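# zivholm-arms

My two-arm setup, built in the shared workshop in Drenport. The repo has the arm configs, the teleop scripts and a small set of block recordings. I'm Juniper, I do most of the commits, and Rafferty Esposito wrote the gripper code (bug him about the gripper code, please!).
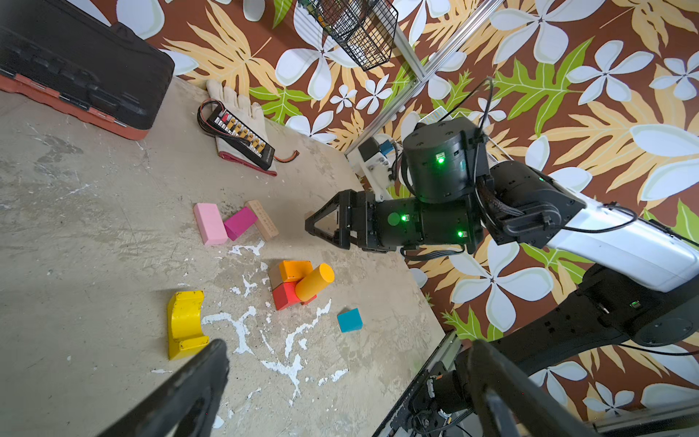

Wrist view, second arm on the right, blocks out.

## What's in the data

203 episodes, recorded at the same spot with the same toy blocks. Each one is a folder with joint states and video. I dropped 3 with broken timestamps, so the numbering has gaps. Don't renumber them, the splits file will hate you. 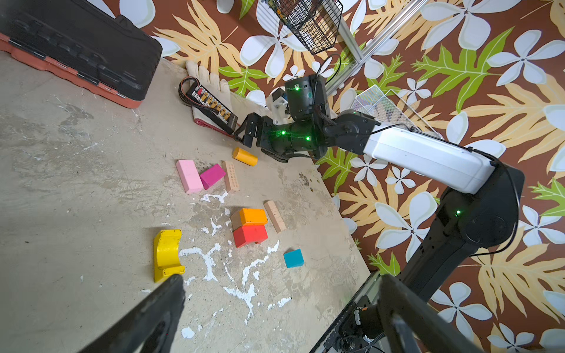 Other arm reaching toward the charging board.

## Running it

Power up the arms, then `python calibrate.py`, then `python record.py --seconds 40`. If a joint buzzes after calibration, kill it and start over. I still haven't found that bug and I've been looking since November!

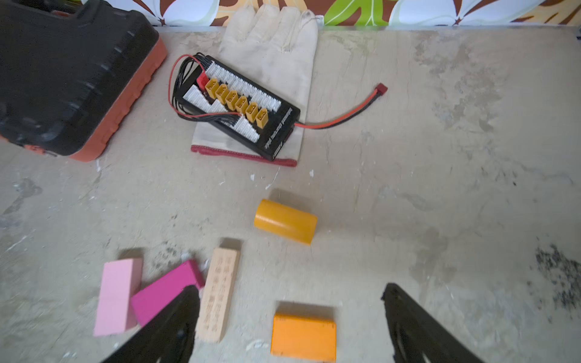 Drenport, January 19, 2018

New wrist camera config is pushed. The yellow cylinder is my favorite test piece because it lies on its side and a sloppy grasp sends it rolling. Old configs are in `attic/`.

Related repos
- nisow-gripper
- zamora-teleop
- zivholm-mounts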